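Residence Diary, Zudberg House
30/05/2018

The east corridor was inspected and prepared for the summer intake. Work began at the linen store, where 485 flat sheets were entered in the register. Of these, 63 were set aside for mending and have been sent to Rollitz under the usual arrangement. The remainder are fit for use. Pillowcases were left for another day, as the second shelf had been stacked in mixed sizes and will need to be sorted first.

The bedrooms were taken in order from the stair end. Each bed is to have a white sheet, pulled square at the corners, with cushions placed at the head only after the sheet has been smoothed. Residents continue to lay coats and other dark clothing across made beds — a habit mentioned in this diary earlier in May — and lint on white cotton means a second wash. The hooks behind the doors are sound and should be used.

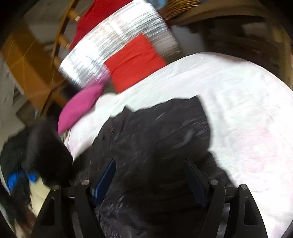

Dark garments are to be folded separately from bed linen and placed on the chair or in the wardrobe. Sleeves are turned in first, then the garment is halved along its length. Thin or slippery cloth creases quickly and is better hung. Pockets must be checked before anything goes to the laundry; a pen went through the machine last week and marked two towels.

Colored cushions stay with the room in which they are found. The pink and red covers are to be washed apart from the whites and from each other until they are known to be fast. A request for spare covers has been sent to Illix, and the order is not to exceed 80. No reply had been received by the close of the day.

The window in the Ó Flaithearta Room still sticks and was left on the latch. The floor there was swept but not mopped. The corridor lamp has been replaced.

The laundry account for the month stands at 2,434 and has been passed to the office for payment. The west corridor will be started tomorrow, beginning with the mattress covers.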